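Mapplebeck Robotics Club
Hand-Held Gripper Guide

Section 6: Brush and Organizer Task

Read Section 2 (strap fitting) first. Report faults to Neville Greenwood.

6.1 Setting up

1. Lay the white board flat on the table, between the aluminum rails.
2. Stand the clear organizer toward the back edge of the board.
3. Put on both grippers. Pass each strap across the back of the hand and tighten it.
4. Route the cable off the side of the board. Leave a loose loop.

CAUTION: Do not pull the cable tight. Keep sleeves clear of the gripper fingers.
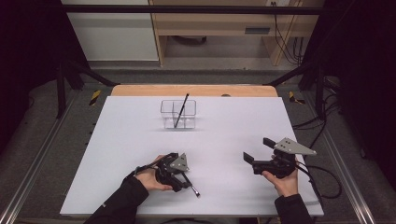
5. Hold the brush in the left gripper. Keep the right gripper open until the left hand has stopped moving.
6. Move the brush over a compartment, lower it, then open the fingers.

NOTE: The brush may lean in its compartment. This counts as a valid placement.

6.2 Ending a run

1. Draw both hands back toward the front of the table.
2. Check that the brush is inside the organizer.

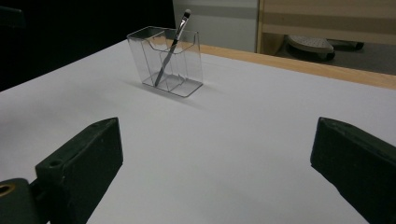

Figure 6-2. Brush in organizer, gripper view.

3. Enter the run number and operator initials in the log. Numbering continues from 2,591.
4. If the brush falls outside the organizer, mark the run F and repeat from 6.1, step 5.

Stop after 11 runs and change operators.

Revised 5th March, K. Hollis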